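Trillora Papers > Housing and Water > Issue 25 > Section 3

3. Household Water Use and the Placement of Fixtures

Figure 1. Rendered room with a white toilet in the far corner.
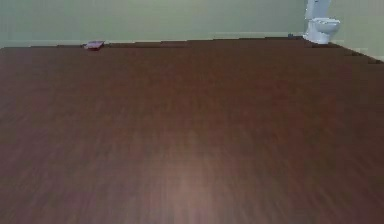
Cleiton Holanda has argued that studies of domestic water use pay too much attention to the age of fixtures and too little to the habits of the people who share them. The present section takes up that argument using billing records and interviews from the Ikmont district, where 236 households agreed to take part. Of these, 151 remained in the study through its final reading in December.

3.1 Records and interviews

Meter readings were supplied by the Dralameo water office in monthly form. The full set came to 1,784 readings after duplicates were removed. Readings taken during a change of tenant were kept in the set but flagged, as the office does not close an account until the new tenant has signed. Each household was also asked who was usually at home during the day, whether bathwater was shared, and how leaks were reported.

Interviews were held in the home when possible. In the older buildings on the east side of the district, several households share one supply line, and a single meter serves the whole landing. For these buildings the bill was divided by the number of residents, following the method set out in Mahmoudi. This method hides differences between neighbors, and the results for shared lines are therefore reported apart from the rest.

3.2 Leaks and delay in repair

The clearest pattern in the records concerns slow leaks. Tenants who paid a fixed water charge with their rent waited longer to report a running cistern than tenants who received their own bill. Many said that they had grown used to the sound. Owners reported sooner but often tried a repair themselves first, and 25 households had replaced a valve at least once without informing the water office.

Household size explained less than expected. Large families in newer apartments used less water per person than couples in older ones, even where the fixtures were of the same type. Daytime occupancy had a stronger effect, and it is treated separately in Section 4.

Reader comments (2)

R.T.: Were the shared landings billed at the same rate as the single meters? The section does not say.

Eastside tenant: Our valve was reported twice before anyone came. I would like to see the repair times by building.

This site uses cookies to remember your reading settings. Accept | Manage choices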